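工单:颗粒计数偏高,SEM 复检对不上
状态:处理中
设备:Safavi 台式扫描电镜,Prurano 液体颗粒计数器
提交人:Amber Hoekstra
协助:Barbara Baran(Indance 技术支持)

问题描述

从三月换了过滤芯开始,清洗槽出口的颗粒计数一直偏高。报警线设的是每毫升 1000 个,连续几个批次都越线。同一批晶圆送去电镜看,表面干净得很,找不到对应数量的颗粒。供应商的第一反应是“槽液脏了,建议整槽更换”。我不太信。槽液要是真脏到这个程度,电镜那边不该什么都看不见。

已经做过的

换过一次槽液,没用,读数当天降下来,第二天又回去了。
过滤芯拆下来看过,密封圈位置正常,型号和采购单一致。
计数器按说明书做了零点冲洗,冲洗后本底正常。
软件重启,固件重刷。电话里让做的,我做了,读数没有任何变化。

Barbara 的回复(一)

请先确认取样流速。流速偏高时容易把微气泡带进检测区,光散射法分不出气泡和固体颗粒,都会计进去。另外请把最小通道的数据单独导出,不要只看总数。

Amber 的回复

流速看过了,面板显示在规定范围内。不过面板显示什么和管子里走什么是两回事,这台机器的流量计上次校准是谁做的、什么时候做的,记录里查不到。最小通道的数据导出来了,增量几乎全在最小的那一档,大颗粒通道跟换滤芯之前一样。

气泡的说法我可以接受一半。问题是换滤芯之前流速也是这个数,那时候为什么没有气泡?

Barbara 的回复(二)

新滤芯如果没有充分润湿,内部会存留空气,运行时慢慢释放。建议排气后循环一夜再测。同时可以在取样管加一段背压,看读数是否下降。如果是气泡,加压后最小通道应当明显减少;如果是固体颗粒,变化应该很小。

Amber 的回复

终于有一个能分出对错的测试了。之前那几条建议做完,读数高也能解释,读数低也能解释,等于没测。

排气做了,循环从周五晚上开始。背压段用的是 Unton 的针阀,手上只有这一个,阀体材质符合要求,接头重新清洗过。

测试记录

第一组,不加背压:最小通道 17 次取样里有 10 次越线。
第二组,加背压:同样 17 次取样,3 次越线。
第三组,撤掉背压:数值又往上走,但没有回到第一组的水平。

看上去支持气泡。我还有两点保留。一是第三组没有完全回升,说明循环排气本身也在起作用,两个因素混在一起了,顺序应该倒过来再做一遍。二是加背压的时候流速会变,Barbara 说影响可以忽略,我想看到数字再说。
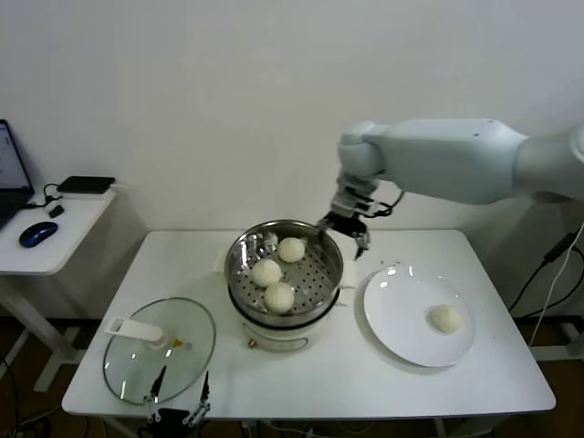
所以我用量筒和秒表测了出口流量,加背压前后各测几次。结果是加背压后流量确实低了一点,但低的幅度解释不了最小通道掉这么多。这一条算她对。

顺便发现面板上的流速比量筒测出来的低。也就是说实际流速一直比我们以为的高,换滤芯之前恐怕也是这样,只不过旧滤芯里没有存气,问题没有露出来。这是我的推测,旧滤芯已经报废了,没法回头验证。

Barbara 的回复(三)

同意校准流量计。电镜方面请注意,台式机型在低倍下对最小通道对应的尺寸并不敏感,电镜没看到不能作为“没有颗粒”的证据。请附上放大倍数、加速电压和每片实际扫描的面积。

Amber 的回复

这一点说得对,我之前把电镜结果用得太满了。查了一下图像参数,上次复检用的倍数偏低,扫的面积也很小,漏掉小颗粒完全可能。已经请电镜那边选更高倍数,在边缘和中心各取几个点重扫。

另外提醒一下,他们那台最近对振动很敏感,走廊推车经过的时候图像边缘会抖。重扫尽量安排在晚上,图像一抖,小颗粒和噪点就不好分,到时候又要吵一轮。

“整槽更换”的建议我请求从工单里撤掉。换过一次了,没解决,再换一次是真金白银。

待办

流量计送校准,校准证书要附在本工单里,口头说“没问题”不算。
交换顺序重做背压测试:先加压,后撤压,中间不做排气。
电镜重扫,参数写进图像文件名。
新滤芯的润湿步骤写进换芯流程。目前的流程只有一句“安装后冲洗”,冲多久、用什么冲都没写。
报警线暂时不改。有人提议先调高,等查清楚再调回来,我反对,调上去的线很少有调回来的。

在校准证书和重扫结果出来之前,本工单不关闭。系统如果因为超时自动关单,请重新打开并通知我。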